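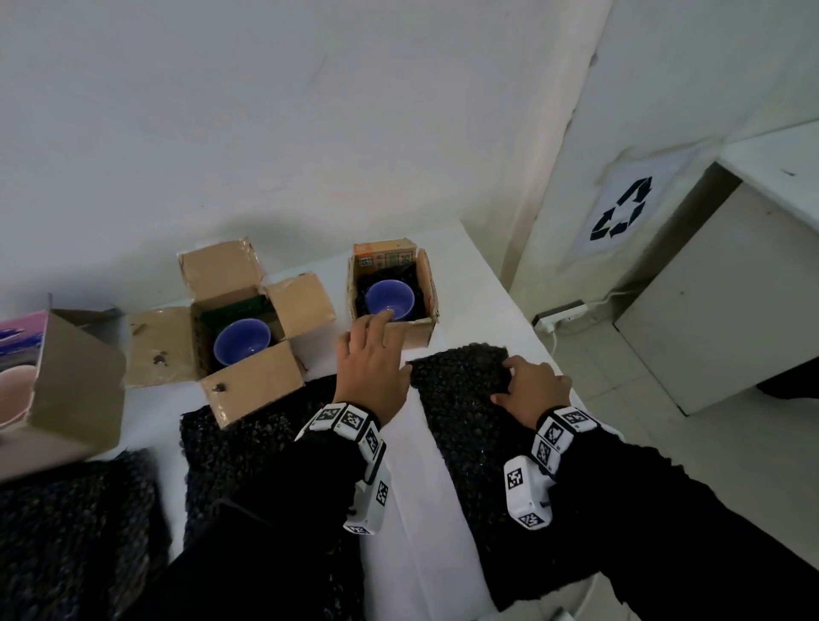
December 2025

Up before six, couldn't sleep. Rain on the skylight again. Made tea, forgot tea, drank it cold while doing the accounts for the Lutside stall. £67 down on where I thought, found it eventually, the parking. Twice. Should have taken the bus.

Nerys Skyrme rang at nine re the glaze order. She wants the darker blue for Cadwaladr's, the café not the shop, and could it be ready by February. Said yes. Why did I say yes. Kiln is on its last legs, the bottom element takes an age and I've been nursing it since summer. New one is £420 plus fitting and the man can't come till after New Year anyway.

Walked up to the top field to clear my head. Mud over the boots. Somebody has mended the stile at last, proper new step on it. Saw a heron just standing about in the wet. Didnt stay long, hands frozen.

Afternoon: trimmed feet on the mugs, lost one. Handle went. Recycled the clay, sulked, had toast.

Letter from Dezső Gál, all in capitals as ever. He's given up the Flestholm studio, rent too much, and is throwing pots in his sister's garage with the door open for light. Sounds happier than he has in years. Wants my recipe for the Skurik white, which I've never written down properly, it's a bit of this and a bit of that and then stir. Must weigh it out next time and send him the real numbers. He says come in spring. I'd like to. Money though.

Radio play in the evening, missed the end, fell asleep in the chair. Woke with a stiff neck and the fire nearly out.

Tomorrow: bank, stamps, more brown paper, ring the kiln man agian. Mum's prescription before 12. Bins.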